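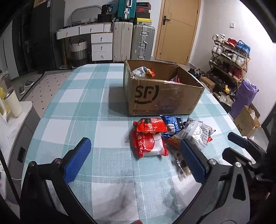
Slide 1. Snacks and the box on the checked cloth.

Morning all, thanks for having me. (Wait for the door to stop banging.) I'm going to talk about the Mavness pharmacy rule, which I know sounds dry, but stick with me because the deadline is in October and we've got a real shot at changing it!

So. Under the draft, the county stops topping up any chemist that gives out fewer than 500 prescriptions a month. Griris did 217 in its quietest month last winter. You can see the problem. It's 12 miles to the next one and the bus is, well, you've all been on the bus.

Ask for hands: who has collected medicine for a neighbour lately?

I rang the county and got Mahfuz Saha, who was very decent about it and talked me through the wording. He says the threshold is "open to comment". I'm taking him at his word. Say this bit slowly, people always want to write it down.
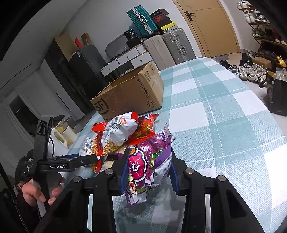
Slide 2. Purple packet, pink badge.

What we're asking for: judge each shop over a full year, and count distance as well as numbers. Leonor Antunes has drafted a letter and I've pinched most of it, sorry Leonor. More than 48 people have signed so far and I'd love yours before you go.

Don't get dragged into the hospital parking row. If someone brings it up, say it's a separate vote and move on.

If there's time, tell the Henriques Road story (the short version!). If not, skip to questions. Sign-up sheet goes round from the left, pens are in my blue bag.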